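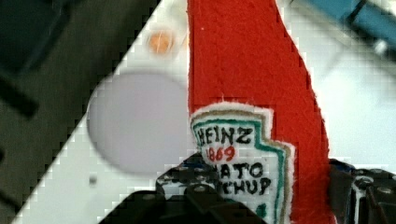 Section 6 covers the preparation of a feature film for screening on a Dredeo cinema player. Read the whole section before loading the first drive. The menu names are those of player software version 3; earlier versions place Ingest under Tools. Titles and subtitles should be checked on the auditorium screen and not on the booth monitor, where small lettering looks sharper than it is. Stitched lettering, such as the black HEINZ and the red 1869 on the felt ketchup label, is a good test of focus, as the edges of the thread and the fuzz of the felt should both be distinct.

6.1 Loading the film

1. Switch on the player and wait for the status light to turn steady green.
2. Insert the drive in bay 2. Bay 1 is reserved for the system disk.
3. Select Ingest, then the title. Films supplied by Bollcombe carry the version code after the title - check it against the booking sheet.
4. Press Start. Do not remove the drive until the Complete message appears.

CAUTION: Removing a drive during ingest can damage the file index. If this happens, run Repair Index before any further loading.

6.2 Loading the key

1. Insert the USB stick holding the key, or collect the key from the Mutavside mail folder.
2. Select Keys, then Import.
3. Compare the start and end times with the screening schedule. Keys are set to local time.

NOTE: Error 648 means that the key was issued for a different player. Send the serial number on the rear panel to the distributor and request a new key. Restarting the player does not clear this error.

6.3 Subtitles and picture format

1. Open the playlist and select the correct subtitle track. Subtitled films may hold more than one English track.
2. Set the lens preset to Flat or Scope, as shown in the title name.
3. Play the first reel for three minutes. Confirm that both subtitle lines fall inside the masking.
4. If the lower line is cut off, adjust the masking first. Move the lens only if the masking is already at its limit.

Sites fitted with a Rezaei masking controller must save the new position under the same preset name, or the player will return to the old one at the next cue.

Revised November. Corrections to Rochelle Haddad, technical publications.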